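Gallery: width drift on the hand-held grippers, kitchen tasks at Mesden

Posted 1/29/26 by the hardware desk, Storkden

This page goes with the fault report on the Calell hand tool. The report has the plots and the part numbers. The gallery is for people who were not at Mesden and want to know what kind of work the tool was doing when the fault was found. Read the notes first.

What went wrong

The tool records the gap between its two fingers during every take. In the batch from Mesden, the recorded gap did not match the true gap. A closed grip was logged as slightly open, and the error grew over the course of a session. When the tool was set down and restarted, the error went back to zero and began to grow again.

The operators had no way to see this. The fingers opened and closed as they should, the trigger felt normal and the status light stayed green. The fault was picked up later, when the first policy trained on the batch was run on the bench arm and let go of things early. It held spoons well enough. Thin items slipped as soon as the arm lifted them, and on one run a fork came down on the bench hard enough to chip a pad. The arm was stopped by hand and the policy was withdrawn the same afternoon.

Cause

A spacer behind the left finger link had worn. It came from the Zinchenko set fitted in May, which is a softer material than the original. With the spacer worn, the link could move sideways a little under load, and the magnet that the sensor reads moved with it. The sensor itself is sound. It was swapped twice before anyone took the link apart, and that time was wasted.

The restart hid the fault. On power-up the tool takes whatever gap it finds as its zero, with no check against a fixed stop. Any play in the link is taken into the zero and disappears from the start of the log.

Effect on the batch

The batch holds 479 takes. Of these, nearly 400 come from the tool with the worn spacer and have been marked as suspect. The remainder were made with the spare and are good. The camera images are not affected in either case, and the tool path can still be used where the gap is not needed. Takes with small or thin objects should be left out of any training set until they have been corrected.

Correction is possible for part of the batch. Where both pads are in clear view of the camera, the gap can be measured from the images and put in place of the logged value. This fails during fast hand movement and where an object hides the pads. A script is in the shared folder. It writes to a new file and leaves the original alone.

Safety

Nobody was hurt. The bench arm has a force limit, but the limit works on closing force and does nothing about dropped objects. The guard was open on the run where the fork fell. The guard rule now applies to all first runs of a new policy, including runs with cutlery and other light items. Knives are out of the object list until the fix has been signed off.

Changes to the tool

The Zinchenko spacers have been taken out of all tools and the original type put back. The left and right links are to be checked for side play every 50 hours of use, with the tool switched off. The start routine now asks the operator to close the fingers on the 2 mm gauge and will not record until the reading agrees. Please do not use a coin in place of the gauge. The firmware with the new routine is on the release page, and a tool running the old version will show its number in red on the start screen.

Still open: whether the spare will wear in the same way with the original spacer under heavier use, and whether the cold start on the first take of the day adds an error of its own. The logs from Mesden are too short to settle either question. Anyone who has longer sessions with small objects should send them in, with the tool number.

Kitchen, small items and the double planter

The planter stands on the mat between the fingers, with a chopstick in the left cup and a tan item blurred by its motion above the right one. Objects as thin as a chopstick are the ones where a small error in the gap matters most. 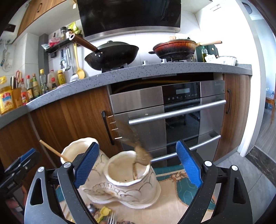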